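The Lid Will Not Budge

Angeliki Kokkinos on preserves, pride and the long war with the larder 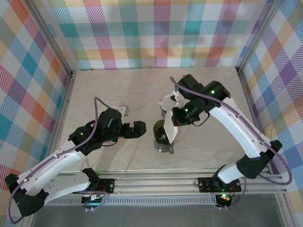 A glass jar, between two robotic arms.

My grandmother owned one tool for opening jars, and it was the kitchen door. She put the lid in the gap on the hinge side, pulled the door against it and turned the jar with both hands. The paint had gone from that strip of frame by the time I was tall enough to notice, and so had a fair amount of the wood. Nothing she ever sealed stayed sealed.

I have a drawer instead. It holds a rubber disc, a thing like a nutcracker, a strap on a handle, and a cone that came free with something else and has never fitted any lid made by man. My mother's contribution, posted to me in April with no note, is a single washing-up glove.

All this because last autumn I joined the preserving class at Urholm, a village hall with a good cooker and a bad car park. Sixteen years of living in flats had left me with the idea that chutney was a sort of gift shop product. It is in fact mostly onions. You stand over it for an afternoon, your hair smells of vinegar until the weekend, and at the end you have five jars of brown. Then you are told to leave them alone for three months, which I did not.

The class runs on argument. There is a party that holds with wax discs and a party that considers them an affectation. There is a man who pickles walnuts and will talk about nothing else, and a woman who once took second place at the Laizer show with a lime marmalade and has been waiting ever since for the judge to retire. Of the 96 entries in the preserves tent that year, she told me, 67 were strawberry jam. She said it the way other people mention a flood.

I drove over to Laizer to see for myself. Judging starts at nine in the morning and is done in silence, with teaspoons. Jars are held up to the light, tilted and sniffed. A lid with a maker's name on it loses marks, and so does a crooked label. My own plum chutney came back with a card reading "Pleasant. Rather young." I have had worse reviews, though seldom from someone holding a cracker.

What nobody marks is whether the thing can be opened. A properly cooled jar pulls its own lid down, and the better you have done the job, the harder your guests will have to work for their cheese course. I have seen a dinner for eight stop dead while a jar of pickled beetroot went round the table from hand to hand — the men first, naturally, each handing it on with the remark that he had loosened it.

The walnut man recommends a teaspoon, slid under the rim and levered until you hear the click. It works every time. I have told my mother, who says she would still like her glove back.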